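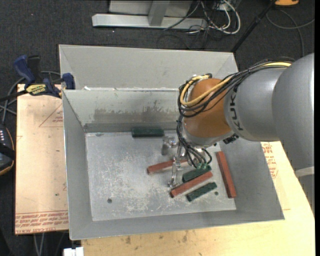
Green and reddish-brown blocks in the metal bin.

Sunday, late afternoon

Worked on the sizing chapter for the blood collection tube report. The base-year number has been wrong in every draft and I finally have the cause. Prydderch reports tube revenue on shipment to distributor, Stutier reports on invoice to hospital, and I had been adding the two as if they were the same thing. With distributors in the middle holding stock, part of one company's fourth quarter sits in the other company's first. I moved both to a shipment basis and the base year came out at $334 million for the five countries covered. The previous draft had it higher and I never liked it.

The correction runs through everything downstream. Tables 4 to 9 are redone. Tables 10 onward are linked to the old sheet and need to be pointed at the new one by hand, which I will do tomorrow when I can see straight.

Segment split. Serum, EDTA, citrate, glucose, other. Lendier does not break out citrate at all. It gives a coagulation line that also contains the reagents, so I took the tube share from the import declarations and applied it back. This is a weak method for a company of that size but it is stated in the notes. The alternative was to leave citrate in "other", and then "other" becomes larger than glucose and someone will write in about it.

Plastic versus glass is in better shape. Glass is small in four of the five countries and still declining. In the fifth it is held up by one public tender that specifies glass by name and has been renewed on the same wording. I read the tender document again this morning to be sure. The wording is in the annex, not in the main text. Added a footnote.

Interviews: 31 completed. Hospital labs are well covered, independent labs adequate, blood banks thin. Emlyn Watkins sent over his last set on the distributor side. He asks about order frequency before he asks about price and gets usable answers on both. I do it in the other order and usually get a price range too wide to put in a table. Will change the guide for the next round.

One thing from his notes to follow up. Two of his distributors describe a longer lead time for pediatric tubes than for adult tubes from the same plant. If that holds generally, it would explain the gap between orders and shipments in the pediatric segment, which I had put down to a reporting error at Wusum. I had a paragraph saying so. Took it out until I have checked.

Regarding Wusum – their shipment file has 237 line items, and I went through all of them for unit of measure. Most are in thousands of tubes. Part of the file is in cases, with no case size given, and the case size is not the same for every product. I matched the codes against the catalog and got nearly all of them. The unmatched ones are discontinued codes, still shipping in small amounts. Treated as standard cases and flagged in yellow.

Forecast. I ran the model on the corrected base with the shortage years left in, then again with them taken out. Left in, the growth rate is too high, as the recovery year is read as demand when a good part of it was labs refilling their shelves. Taken out, the series is short and the interval is wide. Settled on keeping them with a dummy for the restocking year. The rate drops by a little under 2 points against the old draft. Sales will not be happy with it. The old rate is already in the brochure text – need to write to them before it goes to the printer.

Price assumption unchanged: flat in real terms for standard tubes, slow decline for serum separator tubes as the second supplier comes in. Resin cost I handle as a scenario and keep out of the base case. I considered adding a freight scenario as well. The freight share of delivered cost is low enough that it moves nothing visible at one decimal place, so no.

Still open:
Company profile for Lendier, plant capacity line is blank.
Prydderch footnote on fiscal year end.
Check whether the safety-cap tubes are counted twice, once under closures and once under tubes. I suspect yes for Stutier.
Definition of "evacuated" in chapter 1 does not match the glossary.
Figure 6 has the old axis label.

Stopped at 5:40. Saved as version 14, with version 13 kept in the other folder in case the basis change has to be unwound. Chapter 3 goes to the editor this week as it stands, without the blood bank section, and that section will follow when I have more calls.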